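New in the lending room: the Cheon two-arm kit

We've had the Cheon kit from Lukby on the bench for a month now, and wow, we're fans! Setup took Pirjo Ruotsalainen one afternoon (cables included), and the teaching software makes sense even if you've never touched an arm before. She has saved 231 practice runs so far, mostly kitchen jobs with plates and mugs. The grippers are gentler than we expected, though the manual could use a better index.

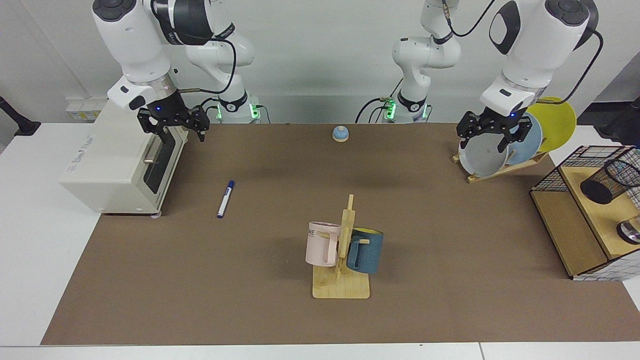 Members in Iltville can book two-hour slots starting in January. Write to Kartini Lumbantobing if you'd like one, and bring your own dishes!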